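Matchday operations assistant, Gernton Athletic

Gernton Athletic needs a matchday operations assistant from July until the end of the season. Every club in our division says it is "building something special." We finished 20th last year and our average gate was 1,934 in a ground that holds 3,000, so please apply with your eyes open.

The work is fixtures and everything that hangs off them. You will confirm kickoff times with the league, rebook coaches when those times move, and tell the visiting club before they read it online. Cup ties get rearranged at short notice. The league says it will give us more warning this season – it said that last season too.

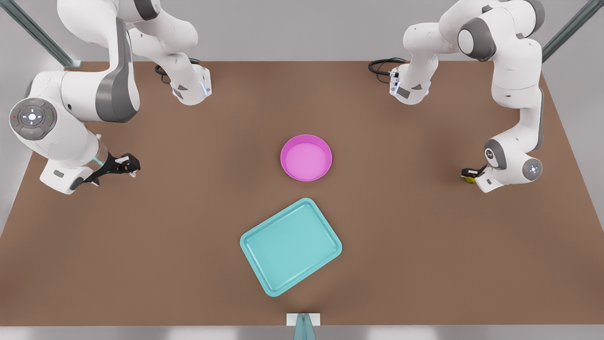
Two white robot arms at a brown table, computer rendering.

You will report to Stela Filip, head of operations. Hours are listed as 31 a week. Weeks with two home games run over, and you get the time back when the calendar allows, usually during an international break. Evening games mean staying until the away coach has left.

We want someone who can write a clear email, read a competition rulebook without skipping the appendix, and say no to a sponsor politely. A sports management degree is fine. So is three years running a Sunday league. We are less moved by the word "passionate," which appeared in nearly every letter last time and told us very little.

The pay is on the league's standard scale for support staff, and no, there is no win bonus.

Send a resume and one page on a fixture, event or trip you had to reschedule, including what went wrong, to Lamisi Odoi at the club office on Annan Road. Please don't send a video.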